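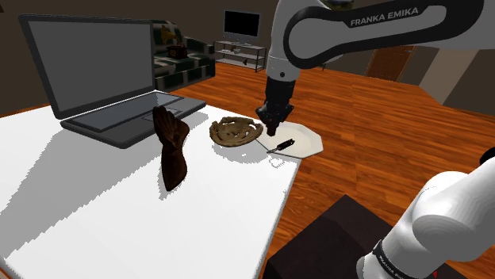

Home | Notebook | Builds | Test log | About

October, app bench, late morning

Third day on the packing list app. Working name is Istard, chosen by vote, which should tell you how voting goes here. The idea is simple enough: you say where you're going and for how long, it tells you what to put in the bag. The old build told a test user heading out for one night to bring 40 socks. Found the cause. Trip length was being read in hours on Android and days on iPhone, and the sock rule capped at 40 because somebody once thought that was a generous ceiling. That somebody was me.

Fixed, rebuilt, ran it again. One night now gives two pairs. I'd call that a bit timid but I'm leaving it.

Weather lookup: still pulling from Larnisis. Free tier gives us 3,000 calls a month and we burned nearly all of them before lunch, mostly because the app asks again every time you rotate the phone. If you are reading this and your phone is on the bench with auto-rotate on, please turn it off until I push the fix. Switched the test build to a saved forecast for Stidov, where it is now permanently raining. Everything recommends an umbrella. Good for testing umbrellas.

Reminders. The "don't forget your charger" notification is meant to go out the evening before. On the older tablet it went out at 3:10 in the morning, with sound. Time zone again, I think. Not proven. On the newer phone it was fine four times out of four, then didn't show up at all on the fifth. Battery saver was on for that one, so repeat with it off before blaming our code.

Install size is down from 185 MB to 167. Most of that was the suitcase animation. I liked the suitcase animation. It stays in a branch in case anyone wants to visit it.

Tried the Sjöberg calendar plugin for guessing trips from your appointments. It read "dentist" as a three-day stay and suggested swimwear. Parked.

To do:
- stop the rotate calls
- reminder test, battery saver off, both devices
- ask for a real trip length field in the shared form, with the unit in the name this time
- swimwear rule needs a look anyway

4:45 pm. Rotate fix is in. Calls dropped to one per trip, as they should have been all along. Reminder test set up for tonight on the tablet, which is going in a drawer.

Contact the bench | © Istard notebook | Back to top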